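The Blue Shirt

Share this story · 14 comments 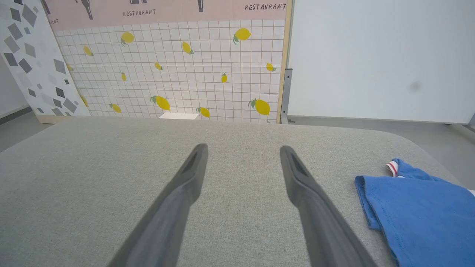
Avidari
Fiction contributor

The arm stopped at 160 folds. Its two fingers stood open over the grey top and the blue shirt lay at the side, bunched up, with its striped trim showing.

I wrote down the time and waited. The rule at Danville was to wait before you went near it. The last shift had left the lemon panel up behind, with RESTAURANT along the top of it.

The screen said the grip was closed. It also said there was cloth in it. I looked at the fingers again and then at the screen, and I rang Jurkano, who made the software.

"Does it think it's holding the shirt?" the woman asked.

"Yes."

"Then it'll try to put it down. Stay back from it."

I had one foot over the yellow tape on my side. I moved it. The arm swung left at full speed, past where I would have been leaning, and set nothing down very gently. Then it went back for the next one, lifted nothing, and folded it. It did the sleeves first.

I pressed the red button. The arm carried on to the end of the fold before it stopped, and that was the part I put in the report. Stop should mean stop. Jurkano wrote back in April to say the button had been heard but queued — that was their word, queued — behind the move in progress.

They sent new code and a new button. The count on the screen was never put right. It still says 1,713, and I know that some of those were air.

I fold the blue one myself now, at the end of the shift, with the power off at the wall.

Shares: 599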